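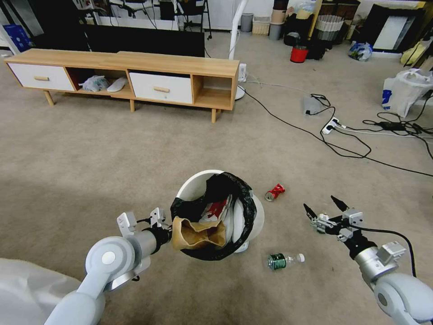 Our community band got its new rehearsal schedule today. Posting what changed for anyone in the Kokimance area who plays and has been thinking about joining. Thread.

We rehearse at the Lellis school band room again, 7:00 to 9:00 in the evening. Doors open at 6:30. Please don't show up at 6:55 and then start putting a bass clarinet together.

Still no auditions. You should be able to read music and get through a grade 3 part without stopping. If you haven't played since high school, that covers half of the clarinet section, so you'll have company.

What we need most: horns, bassoon, one more tuba, and anybody who can play mallets. We have plenty of flutes and alto saxes. You can still come if you play those, but expect to be on third part for a while.

Dues went up. It's $30 for the season now, $20 for students. The extra goes to music rental and to getting the timpani heads replaced. The low drum has not held a pitch since last winter.

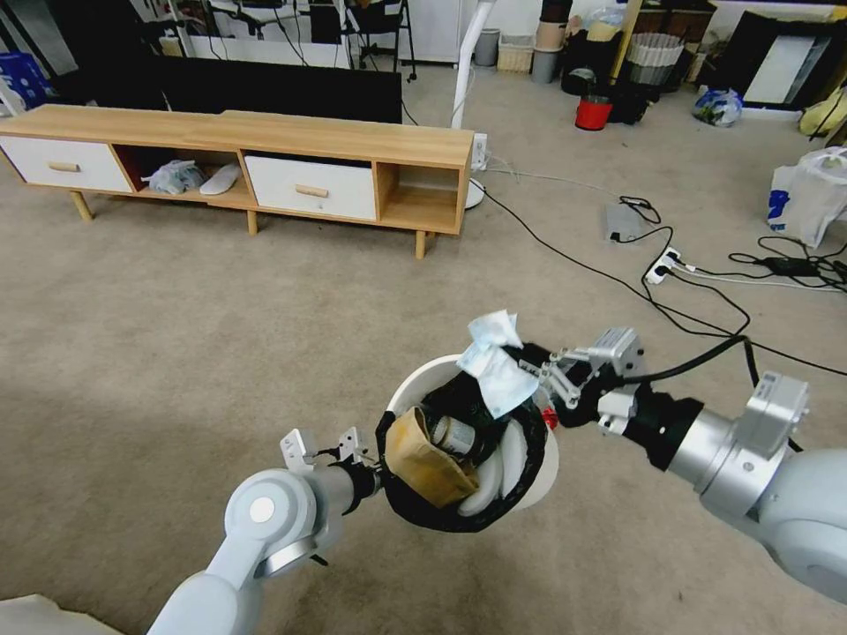 The music library has been re-cataloged. We own 564 titles. Before the re-count the list said 560, so four pieces were sitting in the cabinets without a card. One of them is a march none of us had heard of, missing the second cornet part and most of the percussion.

If you have folders at home from last season, bring them back to the first rehearsal. Check inside your case too. I found an oboe part in mine and I play trombone.

Program for the fall concert is mostly set. Two marches, a set of folk songs, a short overture, and a longer piece called Flultlow that has a lot of 7/8 in it. Parts for that one go out early so people can count through it at home.

On the 7/8: it's grouped 2+2+3 nearly the whole way, then it flips to 3+2+2 at letter K for eight bars. Mark it in pencil. Last time we read it, the low brass and the woodwinds finished letter K in different places.

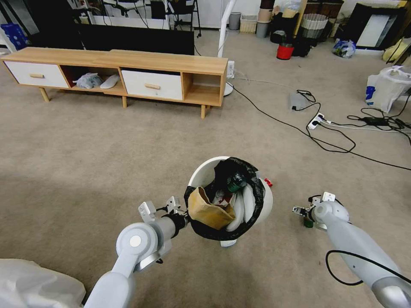
Trash can with a brown paper bag in it.

A few people asked about the summer concert at Kvam park. Yes, we are doing it again, in July, same bandstand. Bring clothespins for your music and your own stand if it's a heavy one. The wire ones blow over.

Also asked: can you join partway through the season? Yes, up until four weeks before a concert. After that you're welcome to sit in on rehearsals but you would start performing with the next program.

Loaner instruments: we have two euphoniums, a tenor sax, and a baritone sax with a sticky G sharp key. No charge to members. You buy your own reeds and mouthpiece.

Percussionists, bring your own sticks. The band has mallets for the xylophone and bells and that's it. The school's equipment cabinet is off limits, same as last year.

Parking is in the side lot by the gym. The front lot gets locked at 9:15 and you will have a long walk if you forget.

If you want to try it out, reply here with your instrument and I'll make sure there's a folder on a stand for you. First rehearsal is sight-reading only, so it's a good one to start with.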